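15/12/2021
By Clistine Prado

Teaching a two-armed robot in a small bathroom

Shut the door before you start recording. A door left half open sits differently every time, and the demos won't match. Put both arms in the start pose and keep the fingers spread.
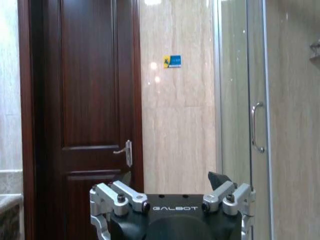

Gripper open, door closed.

Move the controls slowly – slower than you would by hand. Pick up a towel by one corner and let it hang before you carry it anywhere. If you fumble the grip, delete that take and record it again.
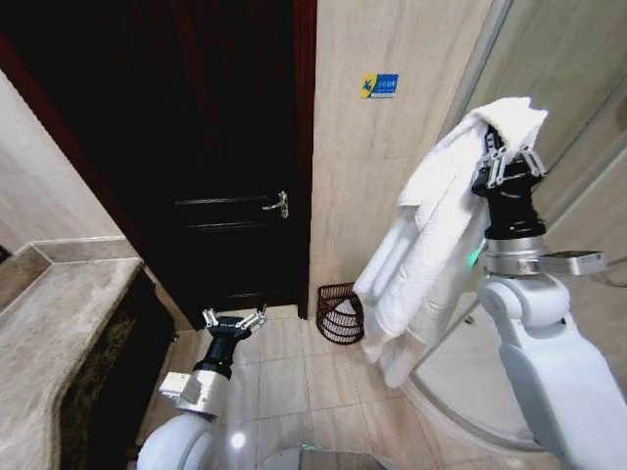
Can I stop partway and pick up later?
Save the take only if the task is finished. Half-done ones go in a separate folder.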